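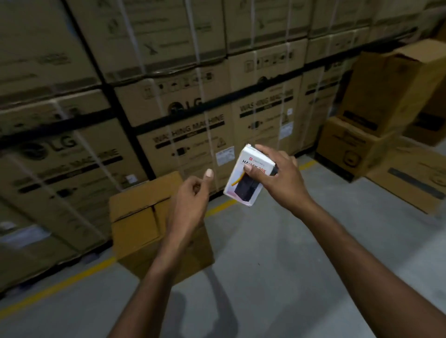 Check the box before you open it: the device on the front should match the one you meant to buy.

Section 2: Charging the Wike travel lamp from a power bank

The Wike will run happily from almost any power bank with an ordinary USB socket, so please don't feel you have to buy one of ours. Plenty of our customers already have one in a kitchen drawer, and as long as it still holds its charge it will do very nicely. If you are shopping for one, look on the back or side of the packaging for the output figures, and make sure 2 amps is listed for at least one socket. The large number on the front usually tells you how much the bank can store, which matters more for a long camping trip than for a night in the garden.

Before you begin

You will need the lamp, the short cable from the lid pocket, and your power bank. Charge the power bank fully from the wall first. It is tempting to skip this when you're packing in a hurry, but a brand new bank often arrives only partly filled.

1. Switch the lamp off by holding the ring button until the glow fades.
2. Turn the lamp over and lift the rubber flap next to the hanging hook. It is stiff at first, so use a fingernail and go gently.
3. Push the small end of the cable into the lamp. It fits either way up.
4. Push the large end into the power bank. If yours has a button on the side, press it once to wake it.
5. Look for the amber light under the flap. It should come on within 30 seconds and turns green when the lamp is full.
6. Unplug both ends and press the flap down all the way round, especially at the corners.

Note: Some power banks switch themselves off when they think nothing is connected. If the amber light goes out early, set the lamp to its lowest brightness while it charges – this draws just enough to keep the bank awake.

Note: A full charge takes nearly 50 minutes longer if the lamp is lit, so leave it off if you can spare it.

Caution: Never charge the lamp in the rain or on wet grass, even with the flap half closed. The lamp is only splashproof when the flap is shut.

Caution: Don't leave the lamp and power bank charging inside a closed tent or a parked car in July heat. Find them a shady spot with some air around them, and don't cover either one with clothing or a sleeping bag.

If you have the older Milau base, the flap is on the side and the light is red instead of amber. Everything else is the same. For the solar panel, please turn to Section 3.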